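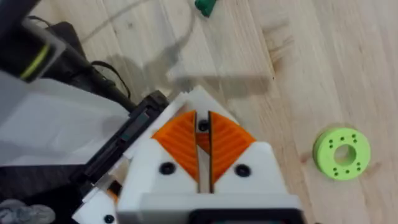

Backlash is the thing I get asked about most in this class, so we're starting there. It's the little bit of free play you feel when a joint changes direction - wiggle the gripper by hand with the motors locked and you'll feel it. My own build at home has plenty. Printed housings flex, and every screw is one more place for slop to creep in. Look at the two black screws under the orange finger pads: if one of those backs out even a little, the pads stop meeting evenly and you'll blame your code for a whole evening (I did!). The ridges on the pads help with grip, but they won't fix a loose joint.

**Try this before Tue 7 December**

1. Power up, hold position, and put a dial gauge against the fingertip.
2. Push gently one way, let go, write down the number. Then push the other way.
3. Do that 3 times per joint and keep *all* the readings, ugly ones too.

My worst joint back in October was the wrist, with 61 hundredths of a millimeter at the fingertip. After I snugged everything up it read 17. I was pretty thrilled with that, and then the elbow turned out to be worse than I remembered, so bring your patience.

**Approaching from one side**

If you can't get rid of the play, you can often hide from it. Always come at the target from the same direction, overshooting first if you have to, and the gears settle against the same face each time. It's slower. On my Kerr bench test a full pick cycle went up to almost 167 percent of the old time, which is fine for a hobby arm and lousy for anything else.

Rui Neves has the spare dial gauge this week. Please put it back in its box with the long tip on.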